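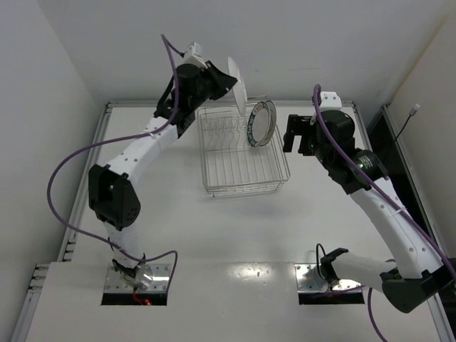 What happens to the Egan Street parking meters now that the town has voted to get rid of them? They stay where they are until spring, they still take coins, and parking enforcement will no longer write tickets for ignoring them.

That was the arrangement reached Thursday night by the Osstead town council, which spent most of a long meeting on the subject and then adjourned without getting to the sewer rates, to visible relief on both sides of the room.

The meters went in 4 years ago under a contract with Dalance, a parking company that promised the town a steady stream of quarters and a livelier downtown. The quarters came, though slowly. Last year the 478 meters on Egan Street and the blocks behind it brought in $3,906 after the company's share, repairs, and the cost of driving the money to the bank.

"I've had yard sales that did better," said council member Tiburcio Arriaga, who voted for the meters the first time around and was reminded of it twice during public comment.

As for livelier, opinions differ. Shop owners say customers took to parking in the free lot behind the Pravow furniture store and walking over, or to parking there and buying furniture. One speaker said she had circled the block for a free spot so many times that her daughter fell asleep, and that she would be sorry to lose the routine.

Taking the meters out turns out to be harder than putting them in. The contract has the town returning each one "in working condition," a state that a fair number of them have not been in for some time. Several on the north end accept coins and give nothing back, not even time. Another was hit by a delivery truck in January and has leaned toward the bakery ever since.

Town manager Xóchitl Tlapale told the council that Dalance wants up to $300 for each meter that can't be fixed. She has asked the company to come and look at them in person. The company has asked for photographs. She has asked whether the company still has an office. Talks are described as ongoing.

Until they wrap up, the ground is too hard to dig and the poles aren't going anywhere. Arriaga suggested covering the meters with bags so that visitors wouldn't be confused. The price of bags was discussed. The motion was withdrawn.

That leaves a few months when drivers may pay if they like. Tlapale said the money will go into the street fund as before, and that the town will collect it on the usual schedule, or close to it. She declined to guess how much that would be.

Some residents asked whether old tickets would be forgiven. They will not. Anyone who owes one can pay at the clerk's window in town hall, where the two-hour limit at the curb is also no longer enforced.

The council will take up the sewer rates at its next meeting, along with a request from the bakery to keep the leaning meter. The owner says people have started taking pictures with it, and a few of them come in afterward for a roll.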